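How I fixed a hand-held gripper that kept dropping out (the fault was in the cable)

For most of December my left gripper would go dead for a moment in the middle of a task, come back on its own, and leave a lovely flat line in the recording where the finger position should have been. I blamed the software for ages. If you're using a pair of hand-held grippers with tethered cables and you're seeing the same thing, this might save you a few evenings!

The task I used for chasing it was the hairbrush-in-a-cup one, because it makes you twist your wrist quite a lot and that's when mine played up.

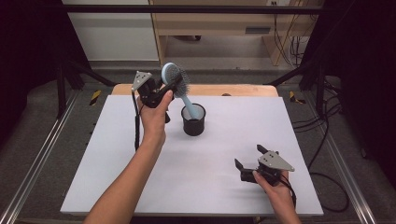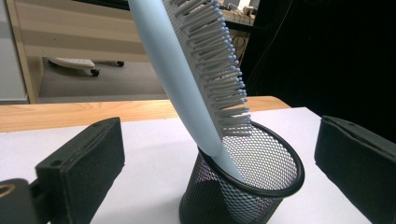
The brush and cup task, from over the bench and from a gripper's own camera.

What it looked like

My logger (I use Trevum, but any of them will show you this if you plot the right column) had the left finger width stuck on one value for 2 seconds at a time, and then it would jump to wherever the fingers really were. The right one was fine. The video carried on happily throughout, which is why I missed it for so long. You watch the footage back, everything looks perfect, and the numbers underneath are rubbish.

Before you touch anything, a word on safety. Switch off and unplug the supply before you open a connector or swap a lead. If your grippers drive a real arm anywhere downstream, take the arm out of the loop too. A frozen reading that suddenly jumps is exactly the sort of thing that makes an arm lurch, and I don't want anyone's hand next to it when it does.

Step 1. Find out whether it's the gripper or the cable

Swap the cables between left and right and leave everything else alone. Record ten minutes or so of the same task. If the fault moves to the other hand, it's the cable or the port it's plugged into. Mine moved straight over to the right, and I was a bit cross that I hadn't tried this first.

Step 2. Find out whether it's the cable or the port

Put the suspect cable back on its own gripper and plug the far end into the other port. Mine kept failing, so the port was in the clear and so was my poor hub, which I'd already replaced once for no reason at all.

Step 3. Wiggle test

Power on, gripper resting on the bench, arm disconnected, live plot on the screen. Start at the gripper end and bend the cable gently, a few centimetres at a time, working your way along. Don't yank it. You want the same kind of bend it gets in use. Mine was fine for nearly the whole length and then froze every time I bent it just behind the plug at the gripper end. Roll your wrist outwards as if you're tipping a brush handle into a cup and you'll feel where the cable takes the load. On mine it was hanging straight off the connector with its full weight on the solder joints.

Step 4. Replace it, and give it some slack

I bought a softer cable from Caldeira, 110 cm long. The old one was only 70 cm, and I think that was half the trouble, as I was pulling it tight whenever I reached for the far side of the board. Longer isn't always better, mind you. Too much spare and it drags over the work and catches on whatever you've just put down. Get into your furthest reach, then your most awkward twist, and measure from there.

Step 5. Add strain relief

Make a small loop behind the plug and tie it to the gripper body with a hook-and-loop strap so the strap takes the weight and the plug doesn't. Keep it clear of the fingers and don't cinch it so hard that you pinch the cable. Open and close the fingers all the way a few times and check nothing rubs. I did the other gripper at the same time, even though it was behaving.

Step 6. Go back over your old recordings

This is the boring bit, sorry. I had over 3000 recordings and no idea how many had a freeze in them. I wrote a short script that flags any file where the finger width stays exactly the same while the gripper itself is moving. Holding something steady will trip it as well, so you still need to look at what it flags before you bin anything. I moved the bad ones into a separate folder and kept them for testing the script.

I've also set the logger to beep if a reading goes stale. It's an awful noise (I picked the wrong one and haven't got round to changing it) but I do stop when I hear it.

If the fault stays with the gripper after step 1, then you've got something else going on and you'll want to look at the encoder connection inside. I haven't had to open mine up yet, so I can't help much there.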